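Chapter 7
Getting a Film to Its Audience

What this chapter covers

How a finished film reaches theaters, television and streaming services
What a release window is and why windows have changed
How a distributor decides on the number of screens
What goes into a release plan
How reviews, festivals and word of mouth affect a run

Key terms: distributor, exhibitor, platform release, wide release, window, minimum guarantee, holdover, embargo, four-walling

7.1 A film without a date

By the time a feature is edited, mixed and color corrected, most of the people who made it have moved on to other jobs. The film itself has not gone anywhere. It sits on a drive, and until someone agrees to put it in front of paying viewers it earns nothing.

The first six chapters of this book followed a film from script to final mix. This chapter and the next deal with what happens afterward. Chapter 7 looks at distribution, meaning the business of choosing where, when and how a film is shown. Chapter 8 takes up marketing in detail, including trailers, posters and press.

Students often treat the two as one subject, and in a small company the same person may handle both. They are still separate jobs. A distributor can make every right choice about dates and screens and lose money on a weak trailer. A good trailer can also send people to look for a film that is not playing within an hour's drive.
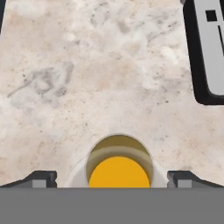 The word "distributor" covers companies of very different sizes. A major studio distributes its own films through its own offices in most large countries. An independent distributor buys the rights to films made by others, usually for one country or a group of countries and for a fixed number of years. A sales agent stands between the two, representing the producer and selling those rights one territory at a time.

7.2 Case: The Flisside release

Throughout the chapter we will return to one release. Flisside is a low-budget family drama, 97 minutes long in its final cut, about two sisters who inherit a ferry. It was produced by Ó Riain Pictures and picked up after its festival premiere by Grutari, a mid-sized distributor.

Grutari paid a minimum guarantee for the rights. A minimum guarantee is an advance. The distributor pays it up front, then keeps the producer's share of the income until the advance and the agreed expenses have been earned back. Only after that point does the producer see more money. Many films never reach it, and for those the advance is all the producer receives from that territory.

Grutari then had to choose between two plans.

The first was a wide release, opening in 285 theaters on the same Friday. This would have required television advertising and a large national press effort. It would also have put the film against two studio titles aimed at the same age group.

The second was a platform release, opening in 12 theaters in large cities and adding more each week if ticket sales held up. A platform release costs less at the start and gives reviews time to spread. The risk is that a slow first weekend ends the run before most of the country has had a chance to see the film.

Grutari chose the platform plan. The opening was set for January, when the larger holiday films were starting to lose screens. By the fifth weekend the film was playing in 300 theaters, slightly more than the wide plan had called for, and the advertising budget was under half of the original estimate.

We will look in section 7.5 at why the run then dropped off so quickly. For now, note only that the number of theaters on opening day says little by itself. What exhibitors watch is the average ticket income for each theater. An average of $2,000 over a weekend may be a poor result for a film with heavy advertising and an acceptable one for a documentary in its second month.

7.3 Windows

A window is a period in which a film can be seen in one way and no other. The traditional order was theaters first, then home video, then pay television, then free television. Each stage was meant to finish earning before the next one began.

Streaming changed both the order and the length. Some films now go to a service after only a few weeks in theaters. Some open in both places on the same day, and others skip theaters entirely. Exhibitors have generally argued for longer windows, on the grounds that viewers who expect to see a film at home soon will wait for it. 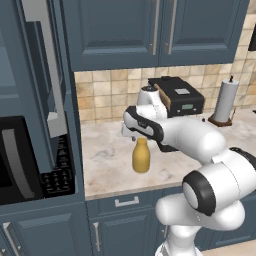
In the case of Flisside, the streaming rights went to a subscription service called Nareo. The contract set the length of the theatrical window and named the earliest date on which Nareo could announce the film. This second point mattered a good deal to Grutari. An announcement made while the film was still expanding could have cost it screens, and several theater owners asked about it before they agreed to book.

Contracts of this kind also settle smaller matters. They say who pays for subtitles, who supplies the artwork, whether the service may cut its own trailer, and what happens if the theatrical release is postponed.

Before you read on

Choose a film you saw in a theater during the past year. Find out how many theaters it opened in, how many it was playing in by its third weekend, and when it first became available at home. Write a paragraph on whether the release looks more like a wide or a platform plan. Keep your notes, as you will need them for the exercise at the end of section 7.4.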